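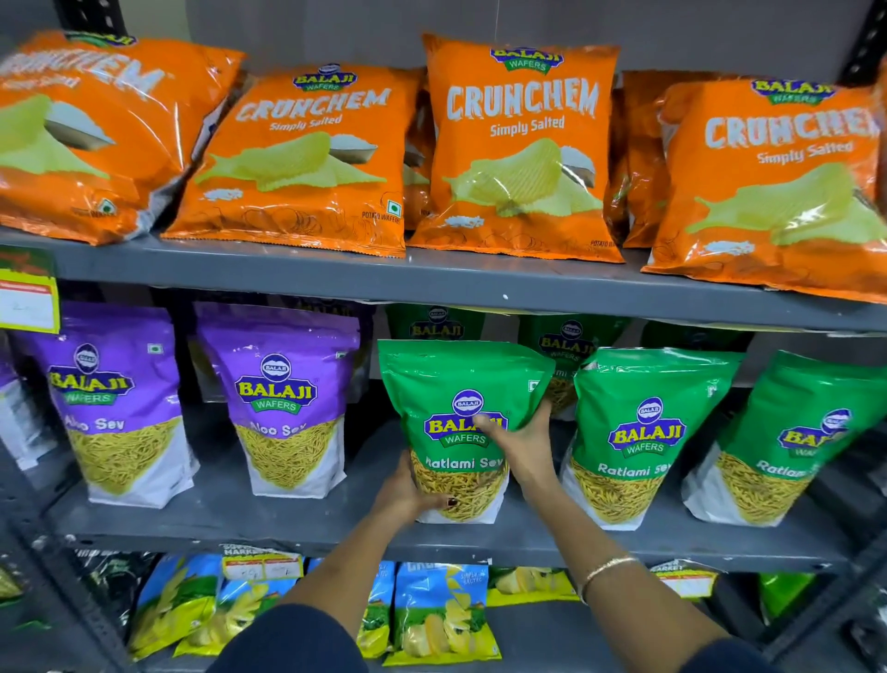 In Praise of the Straightened Shelf

Wednesday evening, by Mechthild Gisler

Filed under: Opinion / Shops & Shopping

I spent a good part of my younger life putting bags of snacks onto shelves, and I have been meaning for a long time to say something in defense of the work. My friend Natnael Derese tells me this is not a subject. He drives a delivery van, and he thinks a shop is finished once the boxes are through the back door. We have had this argument over many cups of coffee, and I have never won it out loud, so I am going to try winning it in print, where he can't interrupt me.

Take a pouch of Ratlami Sev. It stands up by itself, more or less, on the little folded base that somebody clever put on it, and if you set it down carelessly it will slump forward or lean on its neighbor like a tired uncle at a wedding. To make it stand properly you want one hand underneath and the other flat against the front, and you want to bring it down gently so that the name faces the person coming along the aisle. I could still do it in my sleep. The green pouches go with the green and the purple Aloo Sev go with the purple, and when they are all facing forward you can find your favorite from several steps away without having read a single word.

Pillow bags are another matter altogether. A big orange bag of potato wafers is mostly air and good intentions (I say this with love, I have eaten a great many), and it doesn't want to stand anywhere. It tilts. You straighten one and the one beside it turns its shoulder to you. At the Boltport store, where I started, we had a manager who wanted every bag of chips as upright as a soldier, and I can tell you that this is a fine way to lose an afternoon and crush a lot of chips. My own opinion, which I have held through two shops and a good deal of disagreement, is that a row of chips should be allowed to lean a little. The name should show and the bags should be easy to take hold of, and after that I would leave them in peace!

What I will not forgive is the empty front. You know the kind of shelf I mean, where there are four packets left and all four are at the very back in the dark, and a small person or an older person has to fish for them with an arm in up to the elbow. My mother was not tall, and she would simply go without. She would come home without the crackers and say they were out, and they weren't out at all, they were just behind. It takes a few seconds to pull the back row up to the front. I would like it done in every shop in the country, and I would like the people who do it to be given the time to do it, because at the moment they mostly aren't. They are sent to the register the minute there's a line, and then back again, and the shelf gets whatever is left over of their attention.

The big Iltance supermarket out by the highway had some 100 feet of snacks the last time I was in there, and I walked along it twice in May looking for plain sev and came away with nothing but sore feet. It was all there, I'm sure. It had been put out by someone in a hurry, with flavors pushed into each other's places and a whole bunch of packets lying on their faces. The little grocery on Dobre Street has a few gray metal shelves for the same purpose and I have never once left without what I came for. The woman who keeps it goes along her shelves between customers, turning and patting and nudging, talking on the phone the whole time, and I don't believe she would call it work if you asked her.

Natnael says customers mess it up again in 20 minutes, so why bother. Well, yes, they do. I do it myself, I pick up a bag and look at the back and put it down two flavors over, and then I feel guilty and go back and fix it. But people also wash the same cups every morning and make the same beds, and I have noticed that his van is very clean. A shelf gets straightened so that the next person can find things, and then the person after that. I think there is some kindness in it, even when the one doing it is thinking only about lunch.

There is a pleasure in it too, and I'd be leaving out half my case if I didn't mention that. I liked the crackle of the bags, and the bright colors lining up, and the way a gap closed when I slid the last pouch in. I liked finding the price label that went with the right product. On slow evenings I would do the snack shelves first even when the canned goods needed it more, and I was spoken to about this, fairly I think, though I went on doing it.

So if you are in a shop this week and someone is standing at the shelf in front of what you want, with both hands around a packet, give them a moment before you reach across. They will be done very soon, and then you can have the nice straight one at the front. And if you decide you don't want it after all, please put it back where it was, facing out.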